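Forums > Home Office and Small Business > Desks and Seating > Splitting a long desk into two sections

Last updated: Thursday, June 17, 2010

marlow_k
I rent one room over a print shop and need a work surface for two people. I had my heart set on a single long top from Grimshaw, but the stairs have a tight turn and the delivery people won't take it up. The other choice is two shorter Jastel tops pushed together. Price for the pair is $200 less than the Grimshaw. Does the seam end up bothering you? I write by hand a lot, invoices mostly.

Tobe9
Had two sections side by side since December. The seam bothered me for a week and then I stopped noticing. Get the legs level before you bolt the tops together. If you do it after, you will be taking it all apart again.

hollis.p
I'll disagree. If you write by hand you will hit that seam every day. A pen drops right into it. I had a pair of Jastels and sold them. One top had a slightly different thickness from the other and no amount of fiddling with the feet fixed it. Ask Grimshaw if they will cut the long one for you.

marlow_k
They will cut it but then I have a seam anyway, and I pay for the cut.

hollis.p
At least both halves would be the same thickness.

Tobe9
Mine are the same thickness. Sounds like you got a bad one and should have sent it back.

Renfield Supply
We have pale wood-grain sections in our office, joined with a visible seam, and a white panel under the front. Laptops and paperwork go wherever there is room. I have no complaints about writing on it, but I keep a blotter down.

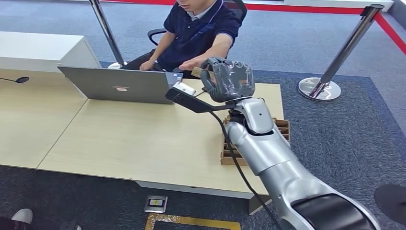
Benvinda Meireles: a blotter hides the seam but it doesn't fix it. Use flat steel mending plates underneath, one near the front edge, one in the middle and one at the back. Clamp a straight board across the top while you drive the screws. Check the screw length first so you don't come up through the surface.

marlow_k
Thanks, that helps. How thick are the plates? I have a keyboard tray going under one side.

Benvinda Meireles
Thin enough that a tray will clear them. Put the tray well to one side of the seam anyway. You don't want the rails crossing it.

hollis.p
Plates are fine for holding two tops level if they match. Measure them in the store with a caliper.

Tobe9
I never measured anything and it came out flat.

dcarver
Skip the panel if you can. I knock my knees on mine all day. It does stiffen the frame, so if you leave it off, get the legs with the cross bar. Soldale sells those separately. The Ener ones look the same but the bar is shorter and you'd have to drill new holes.

marlow_k
Went to look at the Jastels today. I put two floor models together and one was a hair higher, but the floor there isn't level either. Returns are allowed if the box is in good shape, so I ordered the pair and three plates. The Grimshaw would never have made that turn.

hollis.p
Keep the boxes.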